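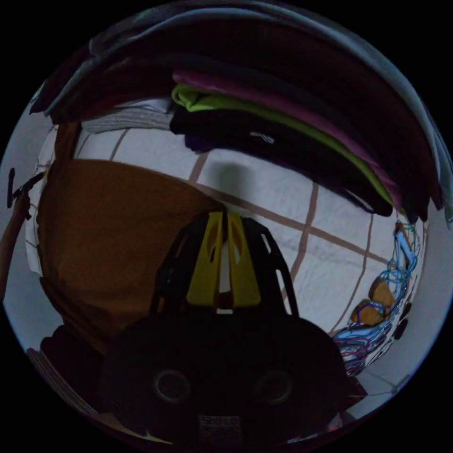

Vale a pena trocar os dedos da pinça manual antes de começarmos a recolha grande de agosto? Para roupa dobrada, vale: os dedos de placa apanham a orla do tecido com menos tentativas do que os de silicone, e a diferença nota-se logo no primeiro dia. Para o resto dos objetos ainda não ponho as mãos no fogo.

Relatório de progresso — comparação de pinças manuais, projeto Plultodia
12 de julho de 2023
Por Cosimo Martinelli

Olá, Katia, e olá a quem mais na Awasthi estiver a ler isto,

Sei que o relatório devia seguir o modelo com as tabelas, e as tabelas vão no anexo, prometo. Mas da última vez disseste-me que a parte que as pessoas leram mesmo foi o e-mail que eu mandei por cima, por isso desta vez o e-mail é o relatório.

Onde estamos: das quatro configurações que vos propusemos, já testámos três. A quarta, a pinça da Rirkex com o punho curto, está parada à espera de uma peça do gatilho. Escrevi-lhes duas vezes. Responderam à segunda, muito simpáticos, sem data nenhuma. Se não chegar a tempo, a minha proposta é fazermos a recolha com o que temos e deixarmos a Rirkex para o relatório seguinte.

A configuração que mais usei este mês foi a dos dedos amarelos, planos, com os recortes ovais alongados perto do topo, montados na estrutura preta aberta. Confesso que desconfiava dela. Parecia-me rígida demais para tecido, e eu vinha de meses a defender os dedos moles. Pois bem, mudei de ideias! Com a ponta fina entra-se entre duas peças de uma pilha sem arrastar a de baixo, e era isso que nos andava a estragar metade das demonstrações. Os recortes dão uma pequena flexão à placa, pouca, mas suficiente para sentir no gatilho quando o tecido prende.

Os dedos de silicone continuam melhores em duas coisas: objetos redondos e tudo o que escorrega. Nos blocos de madeira ficaram praticamente iguais, com uma ressalva que me custou uma tarde inteira a perceber. Quando o bloco está enredado em cabos, as placas enfiam-se por baixo de um fio sem o operador dar por isso, e depois levanta-se tudo junto. Com o silicone acontece menos, porque a ponta é larga e empurra o fio para o lado. Pus uma nota no protocolo: nas tarefas com cabos, aproximar sempre na direção do fio e fechar devagar. Quem for treinar operadores novos que insista nisto desde o início.

A terceira configuração é a da Skuneck, com os dedos curvos. Fiz seis sessões com ela e, sinceramente, não me apetece fazer a sétima. Agarra bem, mas o peso está todo à frente e ao fim de algum tempo o pulso queixa-se. Um dos operadores pediu para trocar a meio e eu troquei sem discutir. Para sessões curtas, serve. Para o volume que vocês querem, não a recomendo.

Sobre a câmara. Mantivemos a grande angular montada na pinça, virada para os dedos. O ganho é enorme: vê-se o que está entre as pontas e também a bancada à volta, a pilha de roupa, os cabos, tudo na mesma imagem. O preço é a distorção. A folha de quadrícula que usamos como fundo, aquela branca de linhas castanhas, sai com as linhas todas arqueadas, e uma pilha direita de camisolas parece uma ponte. Para treinar o modelo isto não nos preocupa muito, a correção faz-se depois. Para as pessoas que anotam é que é cansativo, e elas já se queixaram. Estou a experimentar mostrar-lhes a versão corrigida só durante a anotação, guardando a original. Funciona, com um pequeno atraso no carregamento que ainda não consegui eliminar.

Outra coisa que aprendi à minha custa: a sombra da própria pinça. Com fundo branco e luz de cima, a sombra cai mesmo à frente dos dedos e, nas peças escuras, confunde-se com a dobra do tecido. O preto sobre quase preto é o pior caso que temos. Tentei uma segunda luz lateral e melhorou bastante — mas acrescenta um tripé, um cabo e mais uma coisa para alguém derrubar. Por agora prefiro misturar cores fortes na pilha, um magenta, um verde-lima, e deixar as peças escuras para um lote à parte, com a luz extra ligada. Quem desenhou o plano original das pilhas fui eu, portanto a culpa das primeiras sequências escuras também é minha.

No controlador não há grandes novidades. O registo da abertura dos dedos continua a perder amostras quando a bateria está baixa, e a solução é a menos elegante do mundo: trocar a bateria mais cedo. Perdemos 14 sequências assim antes de eu perceber o padrão. Estão assinaladas no anexo e não contam para nenhuma das comparações.

Dinheiro: estamos dentro do previsto. A única despesa fora da lista foi um conjunto suplente de dedos de placa, depois de eu ter empenado um a tentar levantar uma manta pesada pelo canto (não façam isto). Faturas na pasta do costume.

O que preciso de vocês, Katia:

Uma decisão sobre os dedos de placa como configuração principal para a roupa. Se me disserem que sim ainda este mês, encomendo o resto e em agosto começamos com o material todo igual.

Uma resposta sobre a luz lateral, se a querem no orçamento ou se seguimos com a separação por cores.

E alguém com mais paciência do que eu para telefonar à Rirkex.

Nas próximas semanas vou repetir as tarefas com cabos usando os dois tipos de dedos e os mesmos operadores, para termos uma comparação limpa. Depois disso passo às toalhas, que até aqui só toquei por curiosidade. Qualquer dúvida, liguem, que por telefone eu explico-me melhor.

Um abraço,
Cosimo

3 comentários · 6 partilhas

Projeto Plultodia · Contacto: Cosimo Martinelli · Todos os direitos reservados · Voltar ao topo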